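发件人:Kha Chu
收件人:自动化兴趣组邮件列表
主题:Re: Lavness 八月开放日,有人去吗?去过的说说

刚到家,先把记得的写下来,不然明天就忘光了。比较乱,凑合看。

Piret Kairys 写道:
> 各位好,
> Lavness 那个开放日我这次去不成了,走不开。去的人能不能帮忙看几件事:
> 1. 夹爪是现成的还是自己做的,指尖什么样子
> 2. 纸箱那个工位,是固定程序还是带视觉
> 3. 节拍,他们网页上写的那个数到底能不能信
> 4. 能不能带自己的样品去试
> 另外 Grigoris 上次说他们从 Nunstead 搬过来以后场地大了很多,是不是真的?停车方便吗?
> 谢了,回来请喝咖啡。
> Piret

先答最后一个。场地是大,原来 Nunstead 那边一进门就是机器,转身都怕碰到东西,现在有一个正经的接待区,后面才是演示间。停车不方便。门口那几个位子全是他们自己员工的,我绕了两圈停到加油站后面去了,走回来一身汗。下次坐公交吧,从 Clamach 那头过来的那趟,据说就停在路口。

签到的时候说报名 60 人,按上午下午分两拨。我是下午那拨,Shayne Lowther 也在。讲解的是 Sarla Dixit,语速很快,但是问什么答什么,不绕弯子,这点我很喜欢。她先放了二十来页幻灯片,前面公司介绍我走神了,后面讲选型的部分不错,她答应把文件发给签到表上留了邮箱的人。我收到就转到列表里。

然后进演示间。三个工位,一个拧螺丝的,一个码垛的,一个就是你问的纸箱。拧螺丝的没什么新东西,跟去年 Pearce 展会上那套差不多,换了个控制柜。码垛的我们到的时候在换工具,等了一会没等到,就直接去看纸箱了。

1)夹爪。两指平行,手指自己加工的,本体是买的,牌子我问了,Sarla 说现在同时在比两家,不方便讲。手指黑色,头部往里收,合起来像个楔子,下半截开了长槽。她说开槽是为了减重,也方便换指尖的时候对位置。我问为什么不贴胶皮,她说贴过,纸屑粘上去以后更滑,后来就撕了。这个跟我们在 Nunstead 那次碰到的情况一模一样,Grigoris 你记得吧,那天下午全在擦手指。

手指多久换一次她没给准数。只说看磨损,有划痕不要紧,尖上崩了就得换。

2)纸箱工位。带视觉,腕上一个小相机,屏幕上能直接看到腕部的画面,旁边的人都围着那块屏幕看,反而没什么人看机器。要做的动作是从开口纸箱里取小件放到台面上。箱子位置不固定,演示的时候 Shayne 伸手把箱子推歪了一点(先问过的!),重新拍一次照,照样抓。推得太多就不行了,报超出范围,要人按确认。我觉得这个反应是对的,总比硬抓强。

箱盖折片是个麻烦。折片往外翻的时候还好,要是有一片自己弹回来搭在口上,它会当成箱子的边,从外面绕。试了 3 次有一次是这样,停住了。Sarla 当场也没遮掩,说这个还在改,现在的办法是上料的人把折片压死。
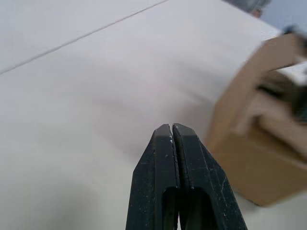
还有反光的问题,我专门问了,因为我们自己那张台子就吃过亏。她说白色台面曝光要压得很低,不然浅色的件和台面分不开,可是压低了箱子里面又黑成一团,深色的件基本看不清。现在是拍两张,一张看台面一张看箱内,多花一点时间。Shayne 建议箱口加个小灯,她说试过,折片的影子更难搞。这段我没全听懂,等幻灯片来了再看。

另外腕部相机在移动中的画面拖影很重,她说移动中那些根本不用,只用停稳以后拍的。所以每次取件前有个明显的停顿,你站在旁边能感觉到。

3)节拍。网页上那个数是空跑的,Sarla 自己承认的。实际取件要慢不少。她给看了一份日志,一个班次 1435 件,中间有人值守,停机的时间也算在里面。我没来得及抄停机原因那一栏,Shayne 好像拍了,@Shayne 拍清楚的话发一下?

4)样品可以带,要提前讲。一次最多 50 件,用你们自己的箱子,尺寸先发过去。软包装的先别带,目前只接硬的。费用说是第一次不收,第二次开始算工时,具体多少没讲,我也没追问。我打算把咱们那批带凸耳的小壳子拿去试试,谁还有想试的件,这周内告诉我,我一起报过去。最好附张草图,随便画画就行,有长宽高和重量就可以。

其它零碎的:
急停按钮装得有点远,站在纸箱那侧够不着。有人提了,Sarla 记在本子上了。
软件界面英文的,报警信息写得还算像人话。
咖啡一般,饼干好吃。
下一次开放日还没定,可能等码垛那套弄好以后再办。

Piret 你要是对夹爪尺寸有兴趣,直接给 Sarla 写信比较快,我给你她的邮剑,私下发。手指的图纸她说可以给,但是要签个东西。

先这样,手机快没电了。想起来什么再补。

Kha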